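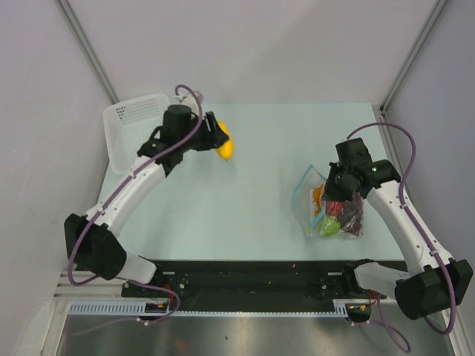
Workshop tips: a two-arm table you can live with

These notes come from the build at the Soristhorpe shared workshop, where we have been putting two small arms on one table and teaching them to handle shopping, toy vegetables mostly. They cover the table, the walls, the cables and the things you put in front of the grippers. The software is a separate matter. Most of it applies just as well to a spare room or a garage.

Mount both arms on the same beam

Our first table had each arm clamped to its own bit of edge. Every time somebody leaned on one side, the two drifted apart and we had to measure again. Now both bases bolt to one long black beam along the near edge, and the beam bolts to the frame. If you move the table, the arms move together.

Drill the beam before you paint it or fit anything to it. Use a stop block on the pillar drill so that both sets of holes come out the same distance from the edge. Put a washer under every bolt head. Tighten all the bolts on a base by hand first, then go round again with the key.

Leave enough room for the big joint at the shoulder to hang out past the table. It is the bulkiest part of the arm and takes up good working space if you try to keep it inboard.

Label each end of the beam. A small pale label is enough. Left and right get muddled very quickly once one person is standing behind the arms and another is facing them.

Cables

Leave slack at every joint and tie the cable only along the straight links. A tie across a joint will either snap or pull the plug out. Small white cable ties are fine. Snip the tails flush with proper side cutters, as a tail cut with scissors will scratch your hands for months.

Before you switch on, move the arm by hand to the far corners of the table and watch the loops. A loop at the wrist should open and close without catching on anything. If it goes tight, undo the last tie and feed more cable forward. Do the same with the loops below the base, and check that they stay clear of your feet.

Use one bright colour for the arm cables if you can get it. Ours are purple. You can see straight away which lead belongs to an arm and which belongs to a lamp or a phone charger.

Slotted trunking below the beam keeps the short leads out of the way. Cut it with a fine saw and rub the ends down. It doesn't have to be one piece. Several short lengths are easier to fit round the uprights, and you can take one off without disturbing the rest.

The table top

Pick a plain colour with no pattern, and not white. Pale blue-green has worked for us, as almost nothing we pick up is that colour. A shiny top throws back the lights and confuses the cameras. If yours is shiny, go over it lightly with 400 grit, wipe it down and look again. We tried 200 first and it left swirls that showed up worse than the shine.

Clean it with warm water and a drop of washing-up liquid. Spray polish makes things slide about.

Walls and light

Light, plain walls on the sides and back keep the background the same from one day to the next. People walking past were a constant trouble to us before we had them. Metal profile along the corners holds the panels straight and hides a poor cut.

Some shadow on the back wall is no problem as long as it stays put. What you want to avoid is daylight moving across the table through the afternoon. We hung a blackout blind in January and it saved a lot of repeated work. Walls pick up smudges from hands, so wipe them when you do the table.

Choosing things to pick up

Start with toy fruit and vegetables. They are light, they don't go off and they don't bruise. Choose strong colours that differ from each other and from the table. A bright yellow piece shows up well between two dark fingers, and you can tell at once if it has been gripped crooked.

Long shapes are harder than they look. Grip them near the middle, or the heavy end swings down. Round things roll, so give them a place to come from, such as a bag or a basket.

Baskets

A cheap white plastic basket with slots in the sides does well. The raised rim is easy for a gripper to find, and you can see through the slots to check what is inside. Look for rounded corners, which are kinder to the fingers. Don't line the basket up with the table edge every time. Turn it a little between runs so that the arms don't come to rely on one position.

Zip bags

Clear zip bags are the most awkward thing we use. Some points we have learnt:

Use a bag with a coloured strip along the opening. Ours has a light blue one, which makes the mouth much easier to find.

Spread the mouth well open before you begin. A bag that has been folded in a drawer wants to close itself, so leave it open overnight with something in it.

Have one arm working over the top edge of the bag while the other does the carrying. Practise each half on its own first.

Expect wrinkles and glints. Move the lamp before you blame the camera.

Throw the bag away when it splits. Tape on the side changes how it bends, and you will be chasing odd results.

Keeping it running

Go over the bolts at the base and the screws on the links every 8 hours of use. Mohsin Khokhar keeps a pencil list taped inside the cupboard door, and you add your initials when you have done it. Put a dab of paint across each bolt head and on to the metal beside it. If the line is broken, the bolt has moved.

Check any short wires at the bases when the power is off. If bare metal shows, stop and remake the joint. Keep loose screws off the floor panel under the table, where they are hard to spot against bright metal.

Yaa Sarpong asks that the arms be left resting well clear of the table top at closing, with the power off at the wall.

Recent tips

Sharpening a block plane on glass
Quiet feet for a noisy compressor
Jaime Prata's rack for short offcuts
Cutting aluminium profile square by hand
Which side cutters to buy
Open evening at the Drarnbridge workshop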